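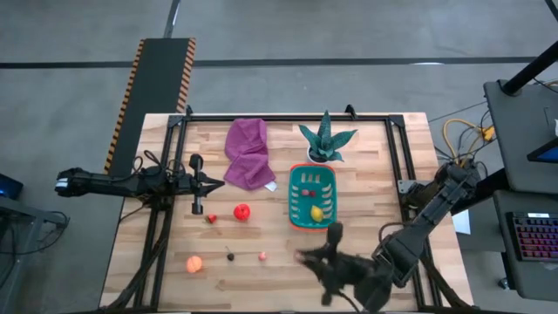 The fruit bowl is the great lie of the modern household. We buy one, fill it with lemons for the look of the thing, and within a week it holds two lemons, a dead battery and the key to a bicycle we no longer own.

Aishwarya Arumugam has a cure, and it is a basket. Slots in the sides, a rim in a colour that shouts, and one rule: fruit goes in, everything else goes somewhere else. She has taught this to 116 households in Dornville, my own included, and I regret to report that mine was the one she used as a warning.

"People start with the small things," she told me, eyeing my worktop. "Start with the apple. You'll feel you've done something."

Her other advice concerns the cloth. Every kitchen has one that lives in a heap beside the fruit, drying nothing. Fold it or hang it, she says, and do it before you touch a single grape. I have owned my heap for four years and we were rather attached.
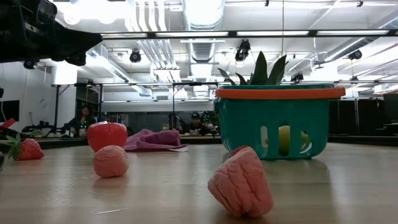

Still at large: apple, strawberry and the purple cloth, with the basket waiting on the right.

Valentin Steiner, who sells kitchenware in Plivoleck, is less strict. He believes a bit of fruit on the table is cheerful, and that a strawberry left out does no harm to anyone until it does. He also sells bowls, so make of that what you will.

I have gone over to the basket. The lemon went in on the first evening and the grapes followed. The bicycle key is now in a drawer – with the batteries.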